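Re: Hultix gripper kit, trial period and what is in the box

Periklis Alexiou wrote:

> We are looking at the Hultix multi-finger kit for a bin-clearing cell at
> Clusiscombe. Galanis quoted us the hand, the wrist adapter and a year of
> support. Before I sign for the trial I would like to hear from anyone who
> has run it on mixed household goods. Specifically: does the supplied grasp
> planner cope with flat objects against a wall, and how much of the setup
> time is ours? The brochure says one afternoon.
>
> Periklis

Periklis,

We have had the kit at Claston since April, on the 30-day trial first and then on a purchase order. Short answer: the hand is sound, the planner is adequate, the afternoon is optimistic. Mounting and cabling took us two hours. Calibration took the next day and a half, most of it spent on the hand-eye step, which fails without a useful message if the board is tilted too far. Ask Galanis for the revised calibration sheet. The one in the box is for the older adapter.

Our test is bin to bin transfer. Two gray bins side by side, mixed items in one, the other as the target, clamped so they can't walk when a finger pushes on a wall. Items are brushes, a bottle, small blocks and similar.

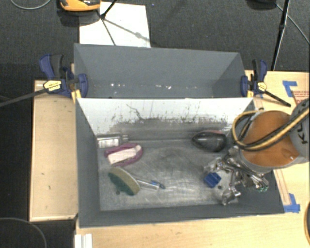 Over 1323 attempts with the stock planner and default force limits, we logged 322 failures. I sorted these by hand. The largest group was items lying along a wall or in a corner, where the planner proposes a grasp with one finger on the wrong side of the wall and then rejects it. It retries until timeout. Raising the approach angle limit from the default helped, and so did turning on the "slide first" option, which is off as shipped and gets one line in the manual. The second group was glossy dark objects. That is a depth sensing problem and you would have it with any hand.

Small blocks were better than I expected. Scrubbing brushes with a handle were worse, as the planner prefers the head and the handle then swings into the divider.

Wear: the fingertip pads are consumables. Ours needed changing well before the 3000 cycles in the quote, and a set of pads is not covered by the support plan. Get the price in writing. The linkages have shown no play so far.

Cable routing deserves attention. Leave more slack at the wrist than the drawing shows, or the last joint will reach the end of the cable before its software limit.

Support answered 56 percent of our tickets the same day. The rest took up to a week.

I can send the failure log and our config file if you want them. Which arm are you mounting it on?

Conall Ó Briain
Claston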